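De : Hannelore Baumgartner
À : liste cartographie-scolaire
Objet : Re: [carto] Tracés contestés dans l'atlas de géographie, planches du chapitre 8

Bonjour à tous,

Je réponds à Tibor point par point, en ne gardant de son message que les passages utiles.

Tibor Barta a écrit :
> La planche consacrée aux frontières maritimes donne un trait plein là où
> les deux États riverains n'ont signé aucun accord de délimitation. Dans
> l'édition précédente, le même segment était en tireté. Pastent me dit que
> le fichier source n'a pas été modifié. Il faudrait savoir à quelle étape
> le style de ligne a changé, et si d'autres planches sont touchées.

Le fichier source est en effet inchangé. Le problème vient de la table de symboles utilisée à l'export. L'attribut « statut » admet quatre valeurs : délimité, revendiqué, ligne de fait, indéterminé. La table livrée par Pastent n'en connaît que deux, et tout ce qui n'est pas « revendiqué » reçoit le trait plein. Les lignes de cessez-le-feu sont donc rendues comme des frontières reconnues, ce que la note liminaire de l'atlas exclut expressément.

J'ai repris l'export avec la table de l'édition précédente. Sur les 24 planches politiques, 8 présentent au moins un segment mal rendu. La liste est dans le dossier partagé, avec pour chaque segment l'identifiant, la valeur de l'attribut et le style attendu.
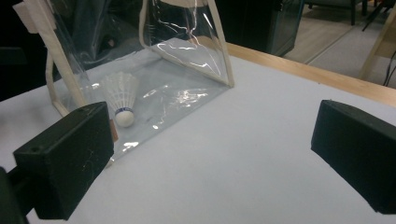 Reste la question des toponymes, que Tibor n'aborde pas mais qui relève de la même relecture. La règle adoptée en mai est la suivante : forme française si elle est d'usage établi, puis forme officielle de l'administration qui exerce le contrôle effectif, et entre parenthèses la forme employée par l'autre partie. Elle est appliquée correctement à l'échelle régionale. Sur les cartons d'agrandissement, les parenthèses ont disparu, faute de place selon l'atelier. Je ne suis pas d'accord avec cette suppression. Un lecteur qui ne consulte que le carton n'a aucun moyen de savoir que le nom est disputé. Si la place manque, on réduit le corps ou on renvoie à l'index – les deux solutions existent déjà ailleurs dans le volume.

> Idun propose d'ajouter un avertissement général en page de garde
> (« les tracés n'impliquent aucune prise de position ») et de laisser
> les planches en l'état.

J'y suis opposée. Un avertissement de ce type couvre les choix que nous avons faits, il ne couvre pas une erreur d'export. Les ministères qui ont reçu les épreuves ne liront d'ailleurs pas la page de garde, ils iront directement à leur frontière. Mirjam Hofstetter a déjà reçu deux courriers à ce sujet et n'a répondu à aucun, en attendant que nous ayons arrêté une position commune. Je suggère une réponse courte, factuelle, qui cite l'attribut concerné et annonce la correction, sans entrer dans le fond du différend.

Pour le calendrier, l'imprimeur accepte de remplacer des planches isolées jusqu'à samedi, 18 heures. Passé ce délai, il faudra un feuillet d'errata encarté à la main dans les 2000 exemplaires du premier tirage. Liam Sugden a demandé un devis à Prorkora pour cette seconde hypothèse, je ne l'ai pas encore vu.

Ce qu'il me faut avant l'envoi :
– l'accord écrit de Tibor sur la liste des segments ;
– la table de symboles corrigée, avec les quatre valeurs ;
– de la part d'Idun Isaksson, confirmation que l'index contient bien les doubles formes pour les cartons.

Une remarque pour la suite. La valeur « indéterminé » sert aujourd'hui à la fois aux limites non démarquées sur le terrain et aux segments pour lesquels nous n'avons simplement pas de source. Ces deux cas devraient être séparés dans la base. Je peux préparer une proposition, mais pas pour ce tirage.

Cordialement,
Hannelore Baumgartner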